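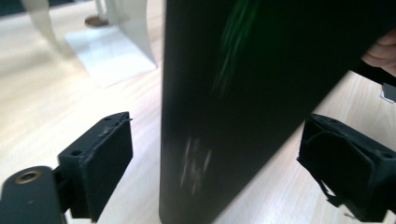 May 2022 — Tszkin Su

Osteck says the Curkar gripper dropped its load in February because the operator rushed. I'm not convinced. The covering on the right-hand pad is torn, with strips hanging off it, and you don't need an engineer to wonder how well that holds a flat black panel with a slick face. The pads are rated for 3,000 grips. Ours were fitted 13 weeks ago and the log wasn't kept.
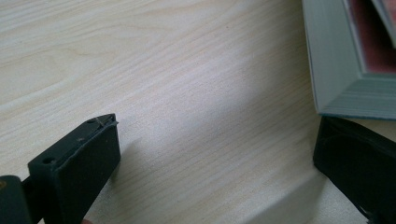 Osteck's fix is a 60-minute refresher course. New pads cost $195 a pair — I'd start there.

We use cookies to improve your visit. Accept / Manage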